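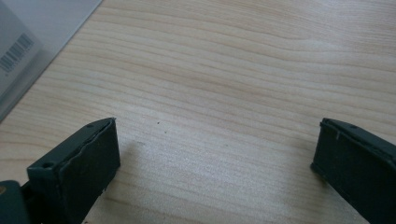 My robot is called Gavora, and it has two fingers and no thumb. I'm building it with my neighbor Hòa Hoàng in the shared workshop on our street, and we started in November.

So how does something with two fingers pick up a grape? It squeezes! A little motor pulls both fingers toward each other until they touch the grape from both sides. Try it with two rulers and an eraser. Slippery, right? That's why the inside of a robot finger needs some grip – think of the bottoms of your sneakers.

The hard part is knowing when to stop. Your skin tells you "that's enough" without you even thinking about it. Gavora has to check how hard its motor is working, and if we set the number too high, we get grape juice. (We have made a lot of grape juice.)

Hòa keeps score in a notebook. We're at 141 tries now, and in the last 12 only 5 grapes got squashed! Next we want to try a raspberry, and I'm a bit scared for the raspberry.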